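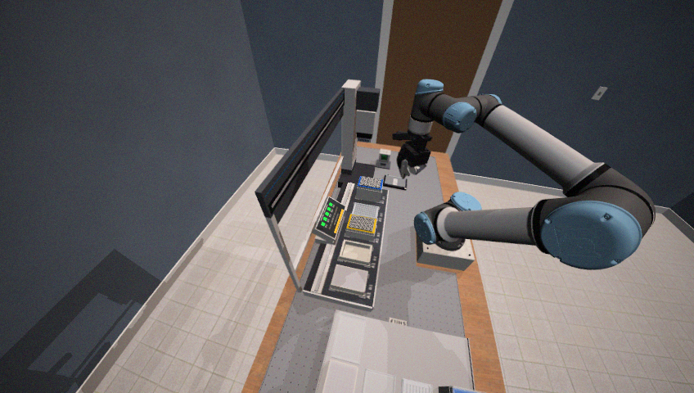

Gamden bench in the Larkcombe simulator, seen along its length with the arm over the far end of the deck.

Gamden Bench: Setup and Upkeep Notes

Welcome, and thanks for taking an interest in our bench! Gamden is a simulated lab cell with one six-jointed arm, a parallel-jaw gripper and a liquid-handling workstation, all sharing a single table. This package holds the bench model, 165 recorded episodes, and the settings files we use to put everything back in order when somebody (usually one of us) has nudged a plate position and forgotten to write it down. It was released on 20 Jul 2023 and replaces the older bundle that some of you have been patiently patching by hand.

The notes below are mostly about looking after the cell. If you only want to replay episodes, you can skip to "Episodes and files" and come back when something looks crooked.

What you need

A working copy of the Larkcombe simulator, version 3 or later, and the Timier motion planner in whatever release came with it. We have had no luck mixing planner releases, so please keep the two together. A graphics card makes the camera views much quicker to produce, but the bench will load happily without one if you switch the views off.

Loading the bench for the first time

Unpack the archive somewhere with a short path, open bench.scene in Larkcombe, and let it settle for 12 seconds of simulated time before you touch anything. The labware is placed a hair above the deck and drops into its seats during that time. If you start a motion early, the first tip rack tends to be caught still falling, and then every pick in that row is off by the same small amount. It's a maddening thing to track down — we lost most of a week in July to it.

Once the deck has settled, save the state as your own baseline. Please don't save over ours. Then run check_bench, which compares every labware pose with the values in deck.yaml and prints anything that has wandered.

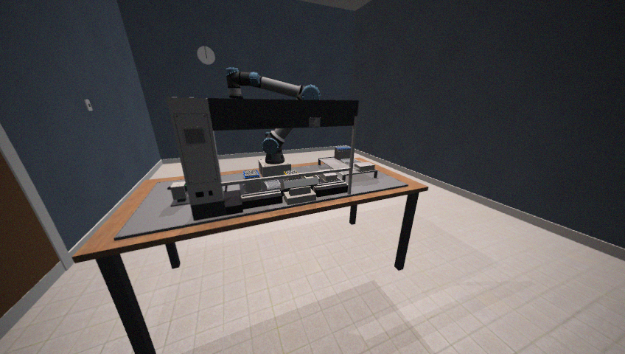

Setting the arm's base

The arm and the workstation each have their own frame of reference, and the link between them lives in base_offset.yaml. Most of the trouble people write to us about comes from this one file. To set it again from scratch:

1. Put the arm in its "up" pose using the named pose in arm_poses.yaml. Don't drag the joints by hand in the viewer, tempting as it is, as the viewer rounds the angles.
2. Close the gripper fully and select the midpoint between the fingertips as the tool point.
3. Step the tool down over the reference position named in deck.yaml, using the slow profile, and stop at the listed clearance.
4. Read the difference between where the tool is and where the file says it should be. Enter it with the sign flipped.
5. Reload the scene and go through it once more. The second pass should give you a difference close to zero.

If the second pass is worse than the first, you have almost certainly entered the offset without flipping the sign. We have all done it, and there is no shame in it.

Keeping clear of the beam
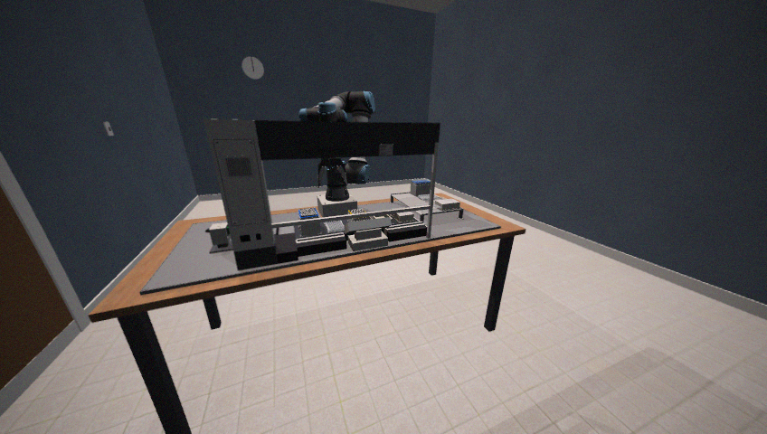

Clearance is the part of this setup that needs the most patience. The planner knows the shapes of the arm links, but it only knows about the workstation what we tell it, and for a long time we told it too little. With the upper links raised above the black overhead beam and the gripper hanging below it, a path that looks fine for the fingers can still carry the forearm into the beam. We now describe the beam, the tall cabinet on the left and the thin post at the right end as three separate solid shapes in keepout.yaml, each with a margin of its own. The post's margin is the one to watch. If you make it too generous, the planner refuses to reach modules that sit near that end of the rail, and its message ("no route found") gives you no hint of why. Bring the margin down in small steps until the route comes back, then leave it alone.

After any change to keepout.yaml, run sweep_test. It sends the arm through 52 poses at low speed and stops at the first contact. A clean sweep is what we ask for before anybody records new episodes.

Routine care

Even a simulated bench drifts, mainly through well-meant edits. Before each recording session we reload the baseline, run check_bench, and open and close the gripper once with nothing in it. After each session we compare the settings folder with the released copy and note any difference in CHANGES.txt, however small. A line such as "moved plate back a touch" is more help than you might think when you are reading it months later.

If the fingers chatter when closing on a plate, lower the grip force before you change the contact settings. If a plate creeps while it is being held, check its mass first. Quintana labware files have arrived with the mass left at the default more than once, and a plate that weighs nothing behaves very oddly indeed.

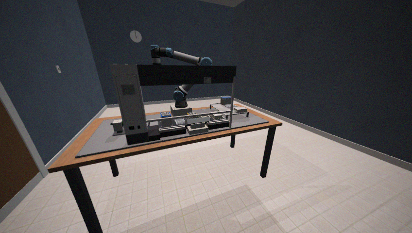
The arm's pedestal stands behind the beam, with part of the arm hidden from this side.

Episodes and files

Each episode folder holds joint positions, gripper opening, the camera views and a copy of the settings in force when it was recorded. That last item takes up a bit of space, but please keep it with the rest if you pass the data along. Episodes are numbered in the order they were recorded, and a gap in the numbers means we withdrew one.

Known problems

Shadows on the floor tiles may differ between Larkcombe releases, which matters if you compare views pixel by pixel. The control panel on the workstation is only a model and does not respond to commands. Resetting the scene while the arm is moving can leave the gripper width at its old value — reload fully if that happens.

Corrections to the settings files are very welcome. Please attach your sweep_test log along with the changed file, and mention which planner release you were running.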